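# What does a spur gear do?

Take a wheel. Cut small teeth all the way around its edge. Now you have a gear! There are many kinds of gears in the world, and the most simple one is called a spur gear. Its teeth are straight. They stand out from the edge like the points of a very short crown.

Why does a wheel need teeth? Imagine two smooth wheels that touch each other. If you turn one, the other may turn a little, but it may also slip. Teeth do not slip so easily. One tooth goes into the gap of the other wheel and pushes. Then the next tooth comes and pushes also. So when the first gear turns, the second gear must turn too, in the opposite direction.

In the middle of a gear there is usually a round hole. This hole has a name, the **bore**. A rod goes through it, and the rod is called a **shaft**. When the gear is fixed to the shaft, they turn together. Look for the teeth first and then for the hole in the middle.
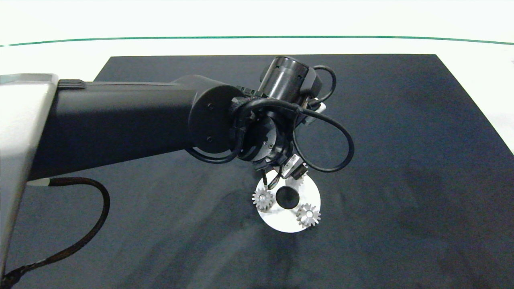 The dark mat and the plate on the table.

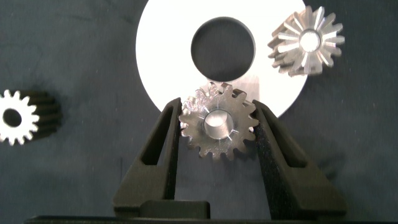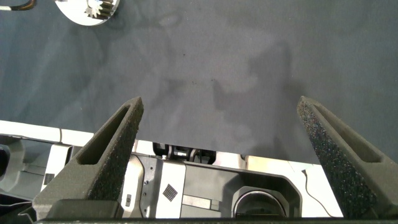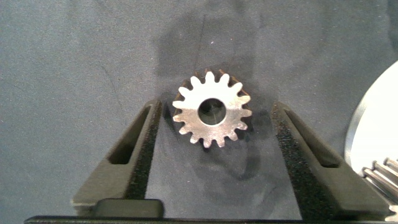 Thulani Mthembu wrote to us that his class in Belholm tried to make two gears from cardboard, and they got stuck after half a turn. He asked if the teeth must be all the same size. Yes, Thulani, they must! If one tooth is too fat, it can not enter the gap and everything stops. The gaps must also fit the teeth of the other gear. Please measure with a ruler before you cut, and ask an adult to help with the thick cardboard.

## Big gear, small gear

Here comes the part I like the most. Gears can change the speed.

Let us say the big gear has 100 teeth and the small gear has 25. When the big gear turns one time, all of its 100 teeth pass by. The small gear has only 25 teeth, so it must turn 4 times in the same time. It goes faster!

You can also do it the other way. Turn the small gear with your hand, and the big one moves slowly. But it is stronger now, and it can lift something heavier. You get more force, and you pay for it with speed.

## Where can you find gears?

- in a wind-up toy
- in a hand mixer for eggs
- in a clock with hands
- in some kinds of can openers

A bicycle has toothed wheels as well, but they do not touch each other. A chain goes between them, and for this reason both wheels turn in the same direction.

## Try it

Cut two circles from thick cardboard and glue a strip of corrugated paper around each one, with the waves on the outside. Pin them to a board so that the waves meet. Draw an arrow on each circle. Turn one slowly and watch where the other arrow goes.

Then add a third circle in the row. In which direction does it turn?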